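Gunura sorting and play set — plates, blocks and taped table cover

Item ref: 3911
Kept in: Valamico store, bay 3
Loan: free to any member group, booked by the half day

We love this set. It began as a box of odds and ends and has turned into the thing people ask for most, probably because you can get it out and be using it before the kettle has boiled! It suits sorting by colour, pairing, stacking and all kinds of "put this one there" tasks, and there is very little in it that can go wrong.

The heart of it is the table cover. It's plain brown kraft paper, laid flat and marked into squares with dark blue tape. We've tried printed mats and a vinyl sheet and keep coming back to paper — the tape sticks well to it, coloured things stand out beautifully against it, and when it gets tatty you roll out another length and start again. Don't fret about ruling the lines perfectly. Ours wander a bit and it has never mattered.

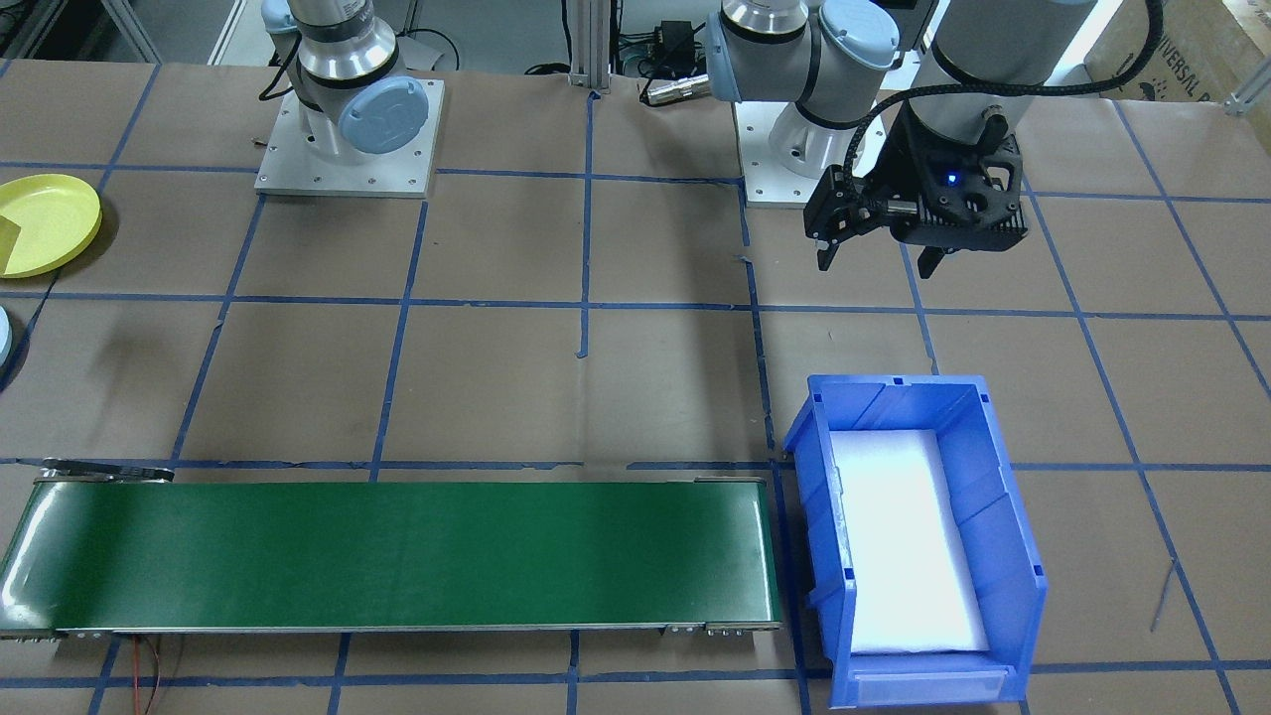

A new roll of paper lives on the bottom shelf of the bay, with spare tape in the lid of the crate. Please put the tape back, even if there's only a scrap left on the reel.

The plates are round plastic ones in clear, cheerful colours, and they do far more work than you'd expect. Put two next to each other and you have a sorting game straight away. Put one at either end of the table and it becomes a fetching game. They wipe down with a damp cloth and they stack, so they take up hardly any room in the crate (do keep them away from the radiator, please, as one of the early ones went wavy).
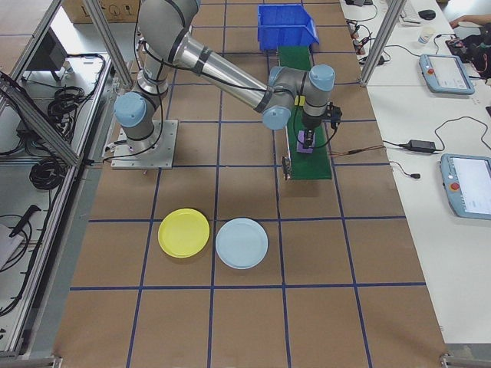 Yellow plate and pale blue plate, side by side on the squared cover.

Then there are the blocks. Amrani supplied the first batch and we've added to them over time, so you'll find several colours and a few different finishes. The soft cubes are my favourites: light, quiet when dropped and easy to get hold of. The matt ones do pick up creases with use, and I rather like them for it. Keep them dry, and don't put anything heavy on top of them in the crate or the corners suffer.
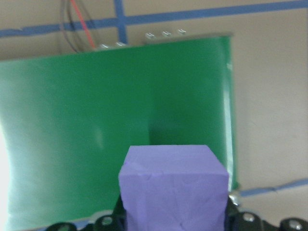

Erkis Equipment Library — Tabletop and Sorting Team

Booking is by the form at the front desk or on extension 836. Give us the item reference and say whether you'd like fresh paper cut to length, which we're very happy to do. The longest we can manage in one piece is 73 inches; for anything bigger, overlap two sheets and tape the join from underneath.

Returns by 4 pm, please, plates wiped and blocks on top.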